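Re: [dendville-tabletop] Points limit and lists for the spring campaign

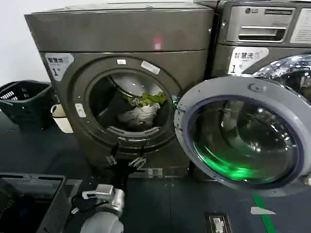 Archive page last changed: March, 9:40 pm

Replying to the list so everyone has the same answers. The earlier message is quoted in pieces below.

> Are we still starting at 500 points? I have a Grelum force that is
> painted to 1,000 and I'd like to use all of it if I can.

Yes, we start at 500. The campaign goes to 1,000 for the second half, so the rest of your Grelum will get on the table then. You pick your 500 from what you own, and you can change up to two units between games in the first half. After that the list is locked except for what you add to reach 1,000.

If you want to play at 1,000 before then, arrange it with your opponent as a friendly. It won't count for territory.

> The Vemis book gives them free scouts if they hold the river. Does
> that stack with the map bonus? Last time it got silly.

It does not stack. A Vemis player who holds a river space takes either the free scouts or the map bonus and says which before deployment. I went back through the scores from the last campaign, and the winning Vemis player finished on 2,817 campaign points with both bonuses running nearly the whole way. Second place was well behind. I don't think the faction is too strong without the double bonus, so I have left everything else in the book alone.

The same goes for Munshi and the hill forts. Pick one bonus, write it on your sheet, and tell the other player.

> What happens if two people attack the same space in the same round?

Both attacks are declared at once, so we need an order. The player with fewer spaces goes first. If that is tied, roll off. The second attacker then fights whoever is holding the space after the first game, with any losses from that game carried over. If the second attacker doesn't like the look of that, they can pull back and lose the action.

A few people asked me off list about three-way games. I would like to keep those out of the map rounds. They take too long and the Munshi ambush rule does not work with three sides — it says "the enemy player" all the way through and we would be arguing about it until closing.

> Do models have to be painted?

Painted or primed for the first half. Painted by the time we go to 1,000. Three colors and something on the base is fine. Stand-ins are OK if they are on the right size base and you tell your opponent what they are before the game. Please no bare bases with a name written on them.

Other things:

Send me your faction and your 500 point list before the first map round. Plain text in the body of the email is best, as the list strips attachments.

We have enough river and forest pieces. We are short on walls and could use one more ruined tower. If you have terrain to lend, put your initials underneath.

Doors open at 6:30 pm and map moves are due by 7:00 pm. If you will be late, send your move to the list beforehand and somebody will place it for you.

I still need to redraw the east side of the Dendville map, where two of the spaces touch only at a corner. For now, treat them as not adjacent.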